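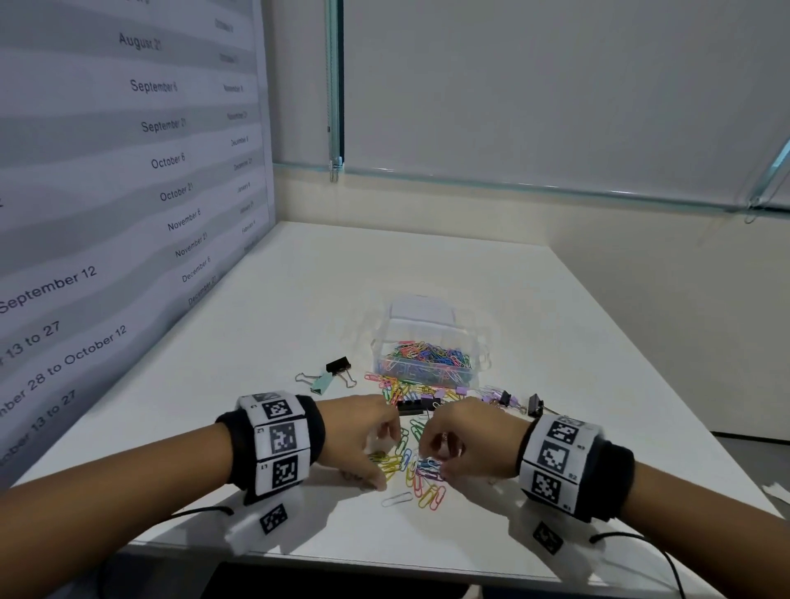 Paper clips, both hands, lid open.

The Drift

The right hand jumped at frame 1,730. Henok Demissie played it again. On the left side of his monitor two hands picked at a pile of paper clips. On the right side Wenora drew the same two hands as wire skeletons, and for a moment the right one flipped over and pointed at the ceiling.

"It's the wrist," he said.

Mara rolled her chair over from the planning desk. She had been waiting on his output since lunch. Ruteo couldn't segment a grasp if the hand was upside down, and the people at Ngcobo wanted a working build by the end of the week.

"Bad marker?"

"Good marker, bad angle. It sees one square almost edge-on and there are two answers that fit. It takes the wrong one."

"So tell it to take the right one."

He had tried that. He had tried a filter over 40 frames, and the hand stopped flipping, but it moved like it was under water. The clips were picked up before the skeleton had closed its fingers. He took the filter out again and went to get coffee. The machine was out of cups. He drank from the one he kept pens in.

When he came back Mara was still in his chair, stepping through with the arrow key.

"Your solver treats every square separately," she said. "Why? They're all on the same strap."

"Straps bend."

"Not that much."

He thought about the strap. He had written that part in December, in a hurry, with the heater broken, and had not looked at it since.
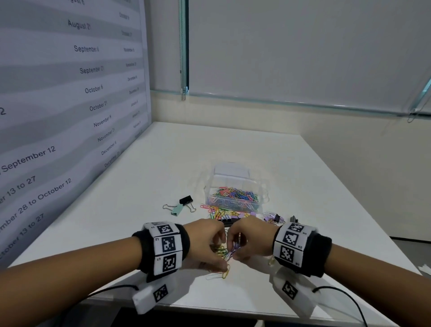

Monday Night

He made the band one object. Each panel got a fixed place on it, with a little slack for the padding, and the solver had to find one pose that suited every square it could see. The edge-on square could still vote. It was just outvoted.

The first run crashed. The second put both hands in the same place, one inside the other, and he found he had loaded the left layout twice. It was after nine. Mara had gone home and left half a sandwich on his keyboard with a note that said YES YOU CAN.

He ate it and started the third run. Wenora took some 300 seconds to get through the recording. He watched the log and not the picture. 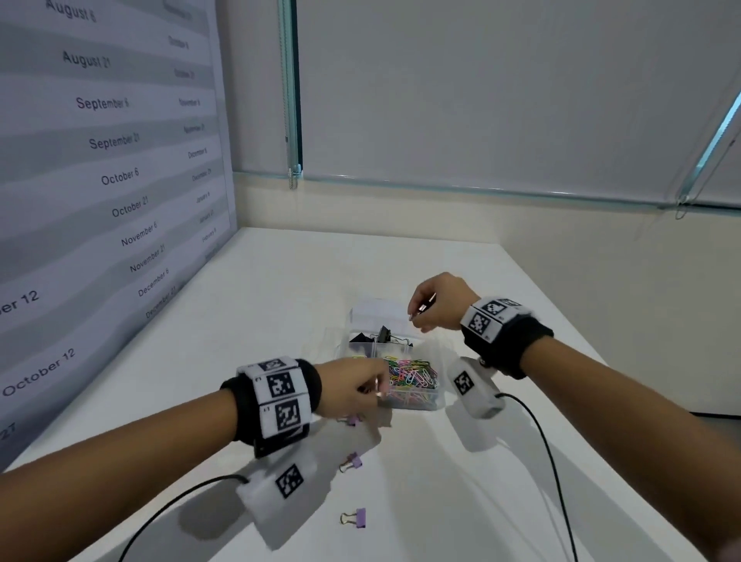

Left hand over the box, right hand just behind it.

The skeletons stayed on the hands. He went to 1,730 and stepped across it, forward and back. The wrist turned a little, the way a wrist does.

Ruteo picked up the file by itself, as it was set to do. New lines came up in the planner window: reach, pinch, reach. He checked a few against the video, then a few more. One pinch was late – he wrote down the frame.

He typed a message to Mara and deleted the part where he explained the strap.

"Flip is gone," he sent. "One late pinch. Yours or mine?"

The answer came while he was looking for his coat.

"Yours," she wrote. "Go home."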